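New month, new jump rope class! Cheng-en Tsai here, and yes, I'm the one who's been dragging a giant bag of ropes around Norkville all spring.

Spots just opened for the kids' double dutch class at the Howells rec center. Ages 6 to 11, no experience needed, bring water.

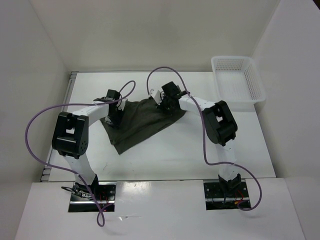
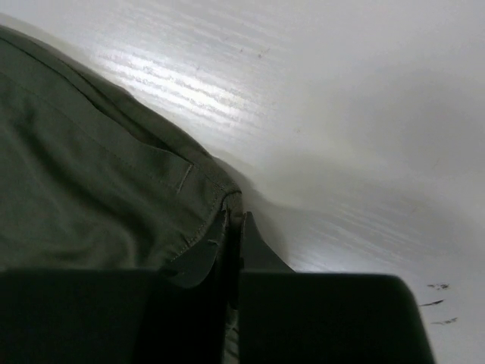

OK so the question I get most from parents is what kids should wear, and the answer is easy - anything they can jump in! Leggings, gym shorts, soft joggers, all great. What I'd skip is stuff with seams and flaps or pocket panels like on that olive green one, plus anything long enough to step on. The rope catches on everything, and then somebody's crying and it's usually me.

Shoes: sneakers that stay tied. Please double knot. I love your kids but I spent half of last session on my knees tying laces.

Somebody asked if they can bring their own rope. Sure! Beaded ones are the best for beginners because you can hear them hit the floor. The skinny speed ropes sting like crazy, so leave those home for the first few weeks.

We start with turning, not jumping. Kids groan at this every single time. But if you can't turn two ropes evenly then no one gets to jump, and the good turners end up being the most popular kids in the room (I was a turner, can you tell).

Class is capped at 22. Takwood families, you get the same price as Norkville, I checked.

Also the Gurnham street fair wants us back in October!! Last year my group did a routine in the drizzle and my niece hit 100 jumps without a miss. I screamed so loud I lost my voice.

Sign-up sheet is at the front desk, or just message me. Grown-ups keep asking about a class too - still working on getting the room for that one.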